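**Celero sorting arm, after two months at our returns desk**

Got it in August to clear lost property and book returns. Setup by Clolik, quick enough, though the manual is dreadful. 167 items on a good day, and it doesn't mind the dull ones.

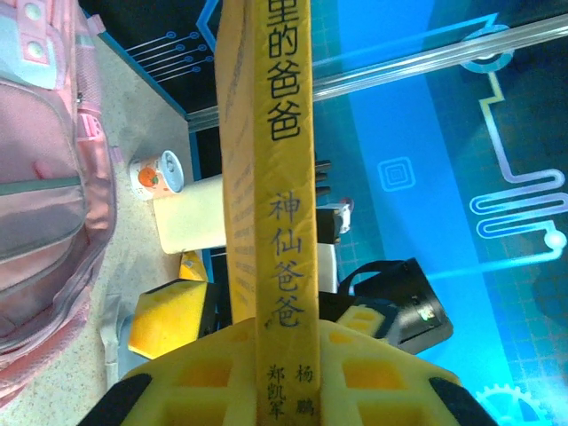
What's changed for us is the job itself. Less lifting, more checking – my wrists are glad of it. Thin paperbacks are the real test: that yellow 神仙爸爸 with the creased spine is held upright in the gripper, title out, so I can read it from my stool. Bags I still do by hand.

Grumbles: 2 of us trained, rota needs four. Breaks got shorter and noone asked. Spare pads slow to come.

Four stars, would buy agian.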